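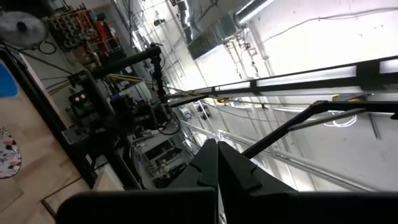 What the wrist camera was looking at

March 23, 2018

I've spent most of this winter on one question: when a policy trained from demonstrations fails after we change something small in the room, what was it using before? I have a partial answer now, and a method for getting at it that is simple enough to describe in a blog post. Nesrin Altıntaş did half of the work and will be first author if we write it up properly.

The setup first. We have a dataset of 497 demonstrations, all teleoperated, all of the same job: pick up an object from the table and put it down in a target spot. The policy is a fairly ordinary convolutional network that takes one fixed camera and one wrist camera and outputs a small motion of the gripper. We call the training code Drokus, after a misspelling in an early config file that got copied too many times to fix. Nothing about the network is new.

On the days when the room looks like it did during recording, the policy does well. On other days it doesn't. Back in January, İlker Bayram moved a shelf and swapped a few bins, and the success rate dropped so far that we spent two days checking the calibration. The calibration was fine. The bins were the problem.

The wrist camera sees a lot of room

People tend to think of a wrist camera as a close-up view of the object. For part of the motion, it is. When the gripper is low and pointed down, the table fills the image. But when the wrist rolls or tips up between moves, the fingers stay where they always are, at the bottom of the image, and everything past them is ceiling, ducts, light panels and the other arm. All of it is tilted, and the tilt changes with the wrist.

To a network, that is useful. The angle of a light panel tells you the wrist orientation pretty accurately. We already give the policy its joint angles, so it has no need to work this out from the lights, but training doesn't care about that. If two inputs carry the same information, the network may use either one or some mix of both. Then somebody turns off a row of lights and part of the mix goes away.

The method

We wanted a number that says how much a policy depends on each part of the image. Saliency maps were our first try. They look nice and we could read almost anything into them. Taner Dağdelen, who joined us from a vision group, argued for swapping pixels and measuring the change in the output, and that is what we ended up doing.

1. Take a recorded trajectory and mark each image by hand into three regions: gripper, work area, and everything else.

2. For each image, find another one from a different session where the arm has nearly the same joint angles.

3. Replace one region with the matching region from the other image. Leave the rest alone.

4. Run the policy on both versions and record how far the predicted motion moves.

Matching on joint angles is the part that matters. If you paste in a region from a random image, the geometry is wrong and any network will react to it. With matched angles, the lights and ducts land in about the right place and only the contents differ. A policy that ignores the background should barely change its answer.

Marking by hand is slow. Şükran Çetinkaya wrote a tool that carries the marks from one image to the next, which brought the work down to something a person can stand. The tool is named Skudholm and it will probably outlive the rest of the project. It still loses the gripper fingers when there is something dark behind them, and then you fix the outline yourself.

What we got

For the wrist camera, the background swap moved the output more than the work area swap did in the middle of the trajectory, when the gripper is in transit. Near the grasp it went the other way, as you would hope. I expected some background effect and did not expect it to win anywhere.
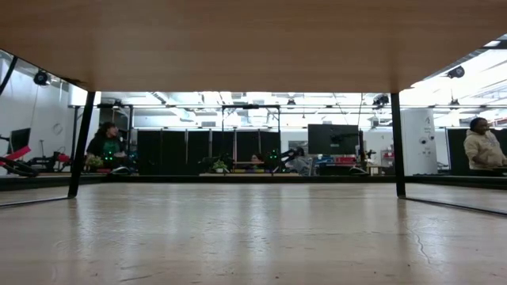
The fixed view gave us a harder time, and I think the reason is people. A wrist camera sees the background in short pieces, but a fixed one has it in every single image for the whole trajectory. Ours can end up looking out between two black legs with wood above and below, and past that opening is the entire lab: someone in a black t-shirt near one leg, someone in a beige hooded sweatshirt past the other, a person seated at a bench in the middle with an arm next to them. The plants and the wall clock stay put from session to session. The people don't, so a background swap on this camera mixes fixed things with moving ones, and a single score hides which of them the network cares about. We split "everything else" into static and moving for this camera, and the static half carried most of the effect.

That surprised Nesrin less than it surprised me. Her view is that people moving around work as free noise during training. The network sees them in different places every session and learns that they predict nothing. The furniture gets no such treatment.

So we used the swap as augmentation. During training, each image has a chance of getting its background replaced with a matched one from another session. I then ran the old and the new policy on the robot with the room changed on purpose: bins moved, one row of lights off, a monitor turned around. Each policy got 80 trials, split evenly over five objects, which is 16 per object. The old policy succeeded in 28. The new one succeeded in more than twice that many. In the unchanged room the two were close enough that I wouldn't claim a difference.

Things I don't trust yet

The marks are ours, and we drew the line between work area and background with our own idea of what matters. Barış Yaman marked a few trajectories without seeing ours and put the table edge on the other side of the line. The scores moved a little. I want to do that check on a larger set.

The matching also gets worse in parts of the motion where we have few demonstrations. There, the nearest match can be visibly off, and the score goes up for a reason that has nothing to do with the policy. For now we drop those images, and I don't like it.

Next is the same test on a second arm with a different wrist mount, and Şükran wants to try marking only every tenth image. If that holds up I'll post the code along with the labels.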